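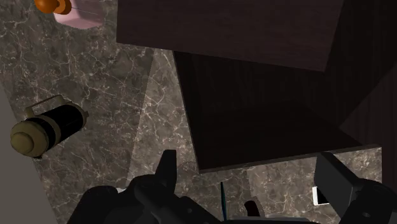 Ekow Darko
December 14, 2021
3 min read

1/ I have spent another year fighting Japanese knotweed along the creek at Plerness. The knotweed has had a very good year, thank you for asking.

2/ When I signed up in July, the county sheet called our patch "moderate." I paced it out myself. It ran 763 feet along the bank, and on the far side it had already started on somebody's boathouse.

3/ For anyone lucky enough not to know it: hollow stems like bamboo, leaves shaped like a garden spade, sprays of little cream flowers in late summer. Very pretty. People used to pay money for it.

4/ You can cut it. It likes that. A piece of root the size of your thumbnail will make a new plant, so every stem you drop in the water is a gift to whoever lives downstream. Sorry, Cistthorpe.

5/ We bagged everything. 600 bags, black, the thick kind. The transfer station at Gbeho takes them if they're tagged and will send you home if they aren't. I know this because I have been sent home.

6/ Do NOT compost it. My neighbor Ivo composted it. Ivo now has a very private backyard.

7/ Someone always asks about goats. We had goats for a week. They ate the jewelweed, the raspberries, one of my gloves and, toward the end, out of what I took to be politeness, a little knotweed.

8/ What did some good: cut in early summer, let it come back to waist height, then have a licensed person treat the leaves after it flowers and before frost. Near water you need the permit and the right product. Read the label. Then read it again, it's a long label.

9/ What did nothing: vinegar, salt, boiling water, black plastic from the hardware store (it came up through the seams and then through the plastic), and shouting.

10/ I did a stem count on the lower stretch in October. 1114. Last fall I didn't count, so I can't tell you if that's better. I'm told this is called a baseline.

11/ The upper stretch is where I get to brag a bit. We treated it two falls running and I found 16 stems this year, all of them thin and sort of embarrassed looking. We planted willow stakes in the gaps. Beavers have taken an interest in the willow stakes.

12/ If you've got a small clump at home, deal with it while it's small. Check the far side of the fence too. And look hard at any free fill dirt before you let the truck back in, that's how half the road got it.

13/ Next cut is in June. Bring long sleeves and boots you don't love. I'll supply the bags and the tags.

Contact | © 2021 Ekow Darko | Back to top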